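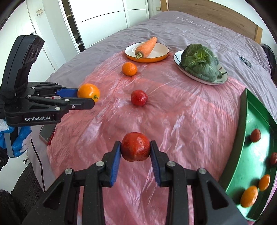

A pomegranate and an orange.

The Soltero Evening Collection: Old Comedies for Long Nights In

Category: TV & Film > Box Sets > Classic Comedy

If you grew up in a house where everybody piled onto the couch after supper and argued over who got the good cushion, then I think you are going to love this set as much as we do. The Soltero Evening Collection gathers up the complete run of Gaber & Daughter, the small-town hardware store comedy that so many of our customers have been asking for (some of you for years, and thank you for being so patient!).

There are 30 episodes spread over two seasons, each one running up to 20 minutes, so you can fit one in while the pasta boils or settle down and lose a whole evening to it. The stories are gentle ones. A delivery goes to the wrong address, somebody's cousin turns up with a trombone, the store cat gets locked in the paint room, and by the end everyone is back behind the counter arguing about the radio. My own favorite is "The Long Ladder" from the second season, and I will not spoil it for you, except to say that you should watch the man in the hat.

The picture has been cleaned up nicely by the folks at Bollden, and the sound is much clearer than on the old tapes, where you could hardly hear the piano in the opening song. Declan Dunstan, who wrote most of the first season, talks over four of the episodes, and he wanders off the subject in the nicest way. There is a little booklet too, with an episode guide and an essay by Isla Prendergast about watching the show with her grandmother.

Discs: 4
Subtitles: English
Case: slim cardboard box with booklet
Item number: 1571

The set plays on any regular DVD player sold in the US or Canada. It ships in a padded mailer, and if you are sending it as a gift, just leave us a note at checkout and we will tuck in a card with your message written out by hand.

You might also like
Gaber & Daughter: The Holiday Special
Songs from the Soltero Evenings (CD)
Two Doors Down, Season One
The Lighthouse Sisters, Complete Series

Contact Us | Shipping & Returns | © 2019 Prarnonari Video | Back to top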